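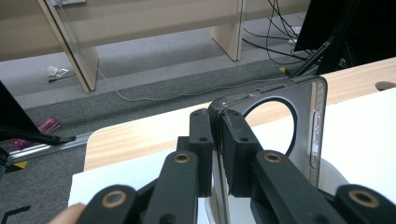
Figure 2. A silver-grey device case with a circular opening in its upper half, upright on a white board.

3.2 Handling the cases at the sorting table

Cases of this sort gave our sorters more to talk about than we had planned for, and we have tried to keep some of that talk in the paper. The large opening (Figure 2) lets the tabletop show straight through, and the column of side buttons along one edge was what most people reached for when asked which way up a piece should go. Buenaventura, who ran the Hukbridge sessions, noted that sorters settled on "buttons to the right" very early and were quite put out when a piece was handed over the other way around!

The glossy face was harder to work with. It picks up reflections of whatever is close by, and a small scuff is easy to mistake for one of them - Kováčik and Dalisay disagreed over a good many pieces for this reason, and we kept both of their gradings. Of the 100 pieces graded at the table, 12 were set aside for a second look under the softer lamp, and the two graders then agreed on all but two. We would gladly have used that lamp from the first morning, had we known, and the Bañez sessions described in Section 4 did so throughout.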